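Project report: a hand-held gripper for the shared workshop
Gwenllian Humphreys
Second-year design project, November submission

What I set out to make

My plan at the start of term was a gripper you hold in your own hand, with a camera looking out over the fingers, so that a person could pick things up the way a robot would and keep a video of each try. I wanted it to be light enough for a long afternoon and simple enough that anyone in the Fastmont workshop could open it up and fix it without having to come and find me. I will say now that the first part went better than the second, and I have tried to be fair about both in what follows.

I named the build Ellberg, after the street I grew up on, and the name stuck so well that people now write it on the sign-out sheet.

The body and the grip

The first body I drew was a plain box, and it was awful to hold. The corners dug into my palm and the camera saw far too much of its own housing. I drew it again with a curved back (my cousin's old hair dryer was a great help with the shape!) and that is the body I have used ever since, in a matte gray that doesn't throw light back into the lens. It still fills the lower part of the view, and I would love to shave it down further, but there has to be room in there for the linkage and I couldn't find any more space to give away.

The soft part in the middle took the longest by far. I tried foam first, then a strip cut from an old bicycle tube, and then a cast rubber pad, which was the one I kept. Casting it meant learning about mold release the hard way, and I owe the workshop one mixing bowl. The spring came out of the Modine parts drawer and was much too stiff, so I ended up winding a softer one by hand around a drill bit, which is a very pleasant way to spend an evening once you get the hang of it.

Trying it out in the long room

We did most of our trials by the brick wall, at the big white table, partly for the good light and partly for the outlet. The lens is a very wide one and bends everything near the rim, so straight pipes on the ceiling come out as hoops, and it takes a while to get used to watching your own work that way.

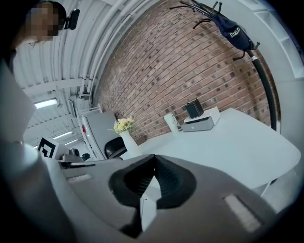 Results

I recorded 114 tries with the final body and kept a notebook page for each session. The grip held well on cups and small boxes and poorly on anything thin and flat, such as a ruler or a sheet of card, which slid down between the pads. Seven of the recordings were no use to me, all from the same evening, when I had left a cable half seated and didn't notice until I was packing up.

The trigger got heavier as the weeks went by. I took it apart and found rubber dust in the pivot, so I now brush that out before every session and put on a tiny drop of dry lubricant.

What I would change

I would put the screws on the outside. Mine are under the rubber pad, so to reach the spring you have to peel the pad away, and it never sits quite so nicely afterward. I'd also like to try the Grgić linkage from our mechanisms course, which has fewer joints and ought to collect less dust. The drawings for it are in the back of my notebook, along with a list of the print settings, and both can stay in the workshop for whoever wants to carry on with Ellberg next term.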